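Town to Take Old Computers and TVs at Dalgleish Road Depot

Residents who have old computers, monitors and televisions sitting in the garage will have a place to take them starting in September, when the town opens a drop-off point for electronics at the Dalgleish Road depot.

The service replaces the twice-a-year collection that had been held in the high school parking lot. The town council approved the change last month on a 6-1 vote, along with a one-year contract with Ritunach, a recycling company that already handles scrap metal for the county.

Public works director Howard Blackburn told the council that the old events drew long lines and that some people gave up before they reached the front. The spring collection brought in 1,120 items in one morning, he said, and cars were backed up to the traffic light for most of it.

"We were asking people to save this stuff for half a year and then all show up in the same four hours," Blackburn said. "A lot of it ended up in the regular trash or on the side of the road."

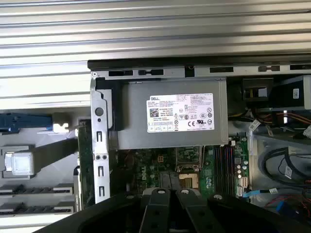
The power supply inside an opened Dell desktop. Computers are among the items the depot will take free of charge.

The depot will accept desktop and laptop computers, printers, phones, cables, keyboards and small kitchen appliances at no cost to residents. Televisions and monitors will carry a fee of $29 each, payable by card at the gate. Refrigerators, air conditioners and smoke detectors will not be accepted and still have to go to the county transfer station.

Residents will need to show a driver's license or a utility bill with a local address. Businesses are not covered, though Ritunach will give them a price for a separate pickup.

Council member Malathi Kandasamy, who cast the vote against the contract, said she supports the drop-off point but not the television fee. She said people on fixed incomes should not have to pay to get rid of a broken set.

"The fee is going to push some of these right back into the ditch," Kandasamy said. She asked for a waiver for residents over 65. The council did not act on that but agreed to look at the fee again in the spring.

Council president Sumathi Amin said the money covers what the town is charged for handling screens and that other items cost the town nothing under the contract.

People dropping off computers and phones are asked to remove their personal files first. Ritunach will shred hard drives on request, and there will be a form for that at the gate. Elango Krishnan, the company's site manager, said drives can also be taken out at home and kept — the rest of the computer will still be accepted. Loose batteries should be brought in a separate bag with tape over the ends.

The town has set aside $1,000 for signs and a mailer, which should reach homes before the opening. The depot entrance is on the east side of Dalgleish Road, past the salt shed. Drop-off hours will be 8 a.m. to 3 p.m., and vehicles must be in line by 2:45.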